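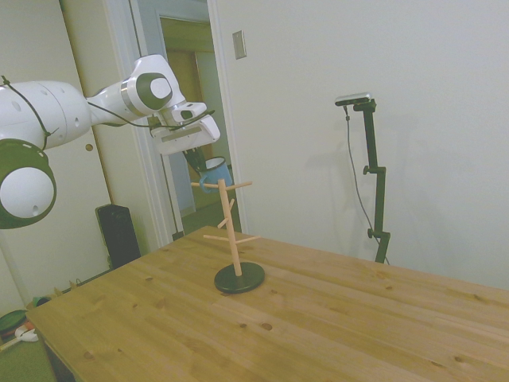 Does an unfinished wooden mug tree need oiling before you hang anything on it?

Bare wood will do perfectly well if the mugs go on dry, but a thin coat of oil makes it easier to wipe down and slower to pick up tea marks.

I've been asked that a few times now, so I thought I'd put everything I know about mug trees in one thread, and I'm afraid it turns out I know rather a lot. Make yourself a drink, it's a long one.

Ours is pale wood with a round black base, a crossbar along the top and then more arms lower down, and I do love that crossbar. My old tree was the kind with all the pegs sloping up like a hatstand, and the mugs at the top always sat with their bottoms in the faces of the mugs underneath. I got it from a stall at the Pirngate indoor market in February and carried it home on the bus under my coat, getting some looks.

Blue enamel mug first! It's light blue with a white rim, and it belongs up on the right-hand end of the crossbar. I'm left-handed and the kettle is on the other side, so this makes no sense for me at all, but everyone else in the house is right-handed and they were the ones who kept leaving mugs by the sink.

A word on enamel, as I have a soft spot for it. It's lighter than stoneware, so it's a kind thing to put on a high arm. It does chip, though, and it chips worst when it's knocked against another mug, so give it some room on either side. Don't hang two enamel ones where they can swing into each other. I've lost a good green one that way and I'm still cross about it.

If an enamel mug has chipped on the outside near the bottom, I carry on using it and just make sure it's properly dried. If the chip is on the inside or on the lip I stop drinking from it. It can hold pencils, or cress. Cress looks very nice in an enamel mug, as it happens.

Now, balance. The mistake I made with my first tree (a Skurix, very handsome, gone to my sister's) was filling one side and then the other. It went over with four mugs on it. Load it in pairs — one left, one right — and start with the lowest arms if your mugs are heavy. A single light mug at the top will be fine on a decent base, but I wouldn't try it with one of those great soup mugs.

Give the tree a little push with your finger before you trust it. A bit of a rock is usually the base not sitting flat, and planked tables are terrible for this. Our table has long seams between the boards and there is one spot where anything with a round base will wobble. Shift it a couple of inches and it's as steady as you like. I spent an evening sanding the underside of a base once before I thought of moving it.

Felt pads, while we're on bases. 80p for a sheet at the hardware shop and you cut them to whatever shape you want. They stop the black from marking the table, and they're lovely and quiet when you drag the whole thing over to wipe underneath. I did ours on 7 March 2024 and wrote the date on the bottom in pencil so I'd know how long they last. I shall report back.

Measure the height before you buy! The gap under our wall cupboard is 27 cm, and I'd already fallen for a tree a good bit taller than that. You need room above it as well, to lift a mug up and off the end of an arm. This is why ours has ended up on the table and not on the worktop, and I've come round to it. It's a big light honey-coloured table with lots of small dark knots, and it can stand to have something on it.

Handles are the other thing to check. Some of the modern square-cornered ones won't go over a thick peg, and some tiny espresso cup handles won't go over anything. Take a mug with you to the shop if you can bear to. I took one to the big kitchen place in Standomton, wrapped in a tea towel, and the woman on the till was very good about it.

For oiling: a soft cloth, a small amount of food-safe oil, rub it along the grain, leave it 2 hours and buff off whatever's still sitting on top. Then leave it overnight before any mugs go near it. Get right into the joins where the arms meet the pole, which is where ours goes grey first. I use the Surdu board oil because I already had a tin for the chopping boards, and the same tin has lasted me ages.

Leave it a day and do a second coat if the wood still looks thirsty. Pale wood does go a shade more yellow with oil. If you bought it for the paleness, try a bit on the underside of an arm first and see whether you mind.

Someone asked whether mugs get dusty on a tree. A bit, yes, on the ones you never reach for. They hang on their sides so less falls in than you'd think, but I give the spare ones a rinse before visitors. If a mug has been there long enough to need dusting, it might like to live in the cupboard and let another one have a turn.

And please dry the handles! I do the inside and the outside and forget the handle every single time, and that's the bit that touches the wood. The little dark rings on my old tree were all from that.

Next job is deciding who gets the lower arms. There are 2 mugs in this house that cause arguments and they can't be on the same side. If you have a tree you love, or one you've made, do put it in the replies — I'd really like to see how other people arrange theirs, and whether anybody has found a good home for the soup mugs.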